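Otness Village Notices: Your Questions

Where can I park for the Saturday-style market in Plattner Street?
The lot behind the library has 27 spaces, and you're welcome to stay two hours without paying, bless them, but do pick up a ticket from the machine first and leave it where the warden can read it.

Is the 154 bus still stopping at Idgate?
Yes, it is! The stop has moved up by the bakery while the sidewalk gets fixed, so leave yourself a few extra minutes if the hill is hard on your knees.

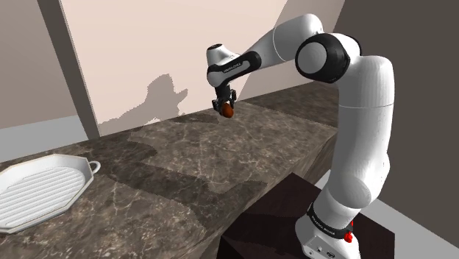 How do I send in a notice?
Drop it at the Tresurero Hall desk, please, and try to keep it under 100 words so everybody gets a turn.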